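Clitasico Home Care Guide
Section 4: Setting Up Your Vodside Fabric Steamer
Last revised 05/11/2023

Welcome to the fun part! Once your Vodside is put together (see Section 3 if the pole still wobbles), you're a few minutes away from getting creases out of shirts, curtains, and that tablecloth you've been hiding in the closet. Read this section all the way through once before you plug anything in.

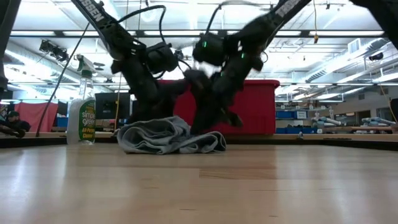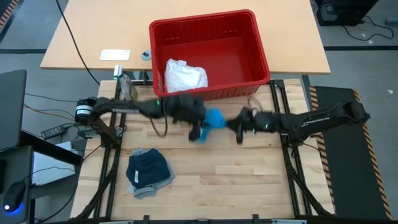 Before you start

Pick a spot with a hard, level floor and a grounded outlet within reach of the cord. Please don't use an extension cord. Leave the wheel locks down until you're ready to move the unit.

Filling the tank

1. Check that the dial is at OFF and the plug is out of the wall.
2. Lift the tank straight up by its handle and turn it over.
3. Unscrew the cap and fill with cold tap water up to the MAX line. If your water is hard, use half tap and half distilled.
4. Screw the cap back on, hand tight. Wipe the outside dry.
5. Lower the tank onto the base until it clicks.

Caution: Never add vinegar, perfume, fabric softener, or starch to the tank. They can clog the valve and spit onto your clothes.

Heating up

6. Hang the steam head on its hook with the hose running straight down, no kinks.
7. Plug in and turn the dial to LOW. The amber light comes on.
8. Wait 90 seconds. When the light turns green, point the head away from you and let it steam for a moment to clear out any drips.

Note: A gurgling sound means water has collected in the hose. Hold the head up high until it drains back. Works every time!

Your first garment

9. Start with something forgiving, like a cotton shirt. Hang it up and button the top button.
10. Pull the hem gently with your free hand and glide the head from the collar down. Go slowly and let the steam do the work.
11. Flip the shirt and do the back, then the sleeves.
12. Let it hang for ten minutes before you wear it or fold it.

Caution: Steam is as hot as 100°C. Keep your hand out from behind the fabric, and never steam clothes while someone is wearing them.

For silk and velvet, stay on LOW and steam from the inside. Heavy drapes love HIGH, and you'll be amazed how much better they fall!

Spare parts

The Simix brush head (part 1382) snaps onto the front and is great for wool coats. Replacement hoses and the Vakulenko descaling kit are listed on page 19.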